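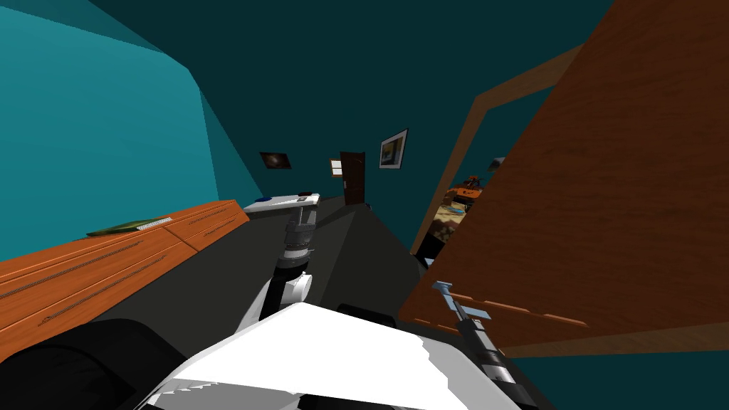
*A two-armed robot model at an open door in one of our simulated rooms.*

# About Grivance

Grivance is an independent evaluation group for robot grippers, arms, cameras and controllers. We test equipment in simulation before a buyer commits to hardware, and we report the results in plain terms that a purchasing office and an engineering team can both use.

The group began as a shared service for small manufacturers that could not afford a test cell of their own. Our members now include equipment makers, two technical colleges and a number of companies that operate service robots in homes and offices. Every member receives the same reports on the same day.

## What We Test

Most of our work compares two-fingered grippers. A maker sends us a model of its product, and we mount it on a standard arm and run it through our task library. The library holds 397 tasks, drawn from ordinary household and workplace activity: opening doors, clearing a desk, picking up flat or thin items, handing over tools. Each task is run with several starting positions, and the same starting positions are used for every product in a comparison.

Wrist views form part of every review. Framed pictures are among the objects we use for this purpose, as a flat item with a border looks very different to a controller when it is seen from one side.

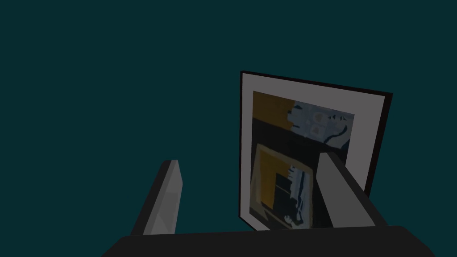 *View past the open fingers of a gripper toward a framed picture.*

Camera placement is reviewed separately from the gripper itself. A camera mounted too low may lose sight of the object behind the fingers at the point where the controller needs it most. Our reports state how much of the object remained in view during the approach and the grasp, and they record the mounting position used.

## Our Programs

**Vevetti** is our gripper comparison program. It covers finger shape, opening width, closing speed and hold under load. Makers may enter a product at any time, and results are published to members each April.

**Odera** is our controller program. The arm, gripper and room are held fixed while the control software changes. In the most recent round, 62 controller settings were compared on the same group of tasks.

Both programs give particular attention to thin handles. A narrow handle leaves little surface for the finger pads, and a small error in wrist angle can turn the tool in the grip. 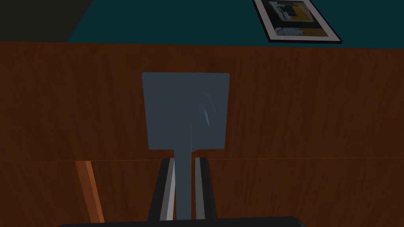
*Spatula-shaped tool held upright by its handle, with wood surfaces behind.*

Hold tests of this kind are scored on three points: whether the tool stays in the grip, whether it keeps its angle, and whether the arm can move it to a new position without a second grasp. Failed runs are kept on file and are open to the maker concerned - a practice we have followed from the start.

## How We Work

Our rooms are modeled with furniture, doors and wall pictures. We consider this important. A controller that performs well against a plain background may perform less well in front of wood grain, and our members operate in places where such surfaces are common.
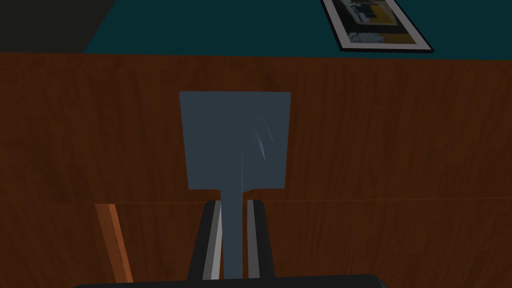
Image: Grivance / Usov Simulation Room

The Usov room set is maintained by our own staff and is updated twice a year. Changes to lighting, surfaces or object shapes are logged, and earlier versions remain available so that older results can be repeated. Up to 867 runs can be scheduled in a single overnight session.

Grivance does not sell robots, and it does not accept payment tied to the outcome of a test. Fees are set by the number of runs requested and are the same for members of every size.

## Membership and Visits

Membership is open to companies, colleges and public bodies. Applicants are asked to provide a short statement of the equipment they use or plan to use, together with the name of one technical contact. Applications are reviewed monthly.

Visitors are welcome by appointment. Demonstrations of the Vevetti and Odera programs begin at 2 p.m. and include time for questions with the test staff.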